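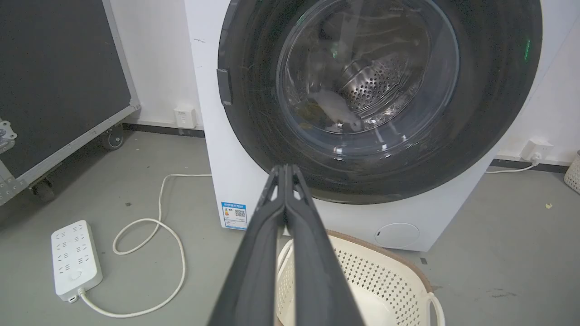 I-seul Cho reckoned the whole thing would come down to the hot water system, and that anyone fiddling with delay timers before checking their hot water was rearranging deck chairs.

Community Help > Household Bills > Electricity > Time-of-use plans

Is it worth moving everything to off-peak, or am I losing sleep for nothing?

Posted by Floor De Smet

My retailer (Clevalel) moved me off a flat rate in February, with a cheerful letter about "taking control". Peak is now 59 cents a kilowatt hour, from 3 pm to 9 pm, and off-peak is 16 cents overnight. The last quarterly bill was $284, for two adults and a cat who contributes nothing.

I have since become the sort of person who says "not until nine" in her own kitchen. Washing goes on at night, the dishwasher after that, and I iron before breakfast. My partner says we're living like possums. Before I ask him to eat his toast in the dark, does any of this make a real dent? We have no solar, it's a rental, and the stove is gas.

Answers

I-seul Cho

Depends what you're shifting. Things that make heat cost money, and nearly everything else is rounding. A cold wash uses bugger all because the motor isn't doing much, so moving one out of peak saves you small change. A warm wash is a different animal, as is a dryer. If you've been staying up for cold washes, go to bed.

Your worst offender is likely to be whatever you heat the lounge room with. A 2,000 watt fan heater going for the full six hours of peak uses 12 kWh, and at your rate that's $7.08 for one evening. Run it for the same time overnight and it's $1.92, though you'd be warming an empty room, so I wouldn't call it a win.
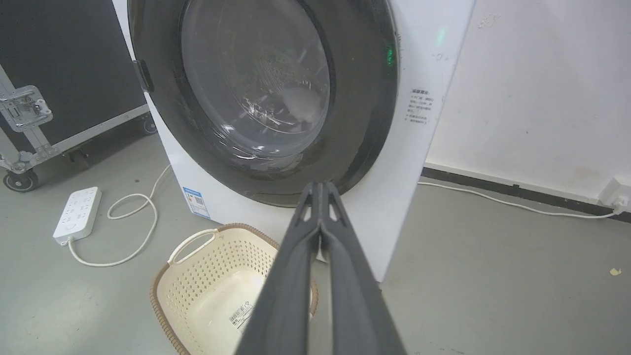 Is the hot water system charged at the peak rate too?

It depends on how it's wired. If your bill has a separate line called controlled load, the tank is on its own cheaper tariff and you can shower whenever you please. If there's no such line and the tank is electric, it's probably reheating at peak every time someone has an evening shower.

Floor, if it's the second one, ring the agent and ask whether a timer can go on the tank. It needs a sparky and the owner's permission, so allow a geological age. In the meantime, put your morning routine to work. Showers before breakfast mean the tank recovers well before 3 pm.
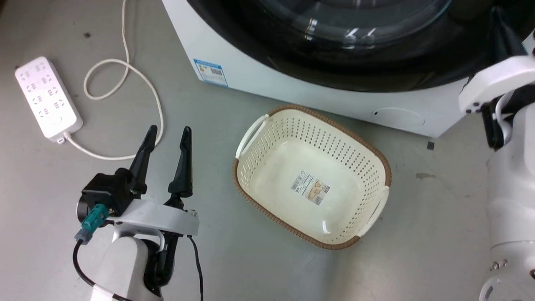
After that I'd look at the dishwasher, which heats its own water in most homes and usually has a delay button nobody has pressed since the shop. Then the weekend. Check the fine print on your plan, as some have no peak on a Saturday at all, in which case do the lot then and spend your weeknights as a human being. And ask Clevalel what the flat rate would be now. They may let you go back to it, after some hold music.

gebreyes_unit4

Just get solar mate

Floor De Smet

It's a rental, as mentioned. But thank you both. Found the controlled load line on page two, under an ad. So the tank is off the hook and the fan heater is under investigation. The possums are going back to normal hours for cold washes.

Last updated: February

Related
Why does my bill say "estimated read"?
Clevalel exit fees when moving house
Can my landlord refuse a hot water timer?
Umamik plug-in energy monitor: any good?
Heating a rental without going broke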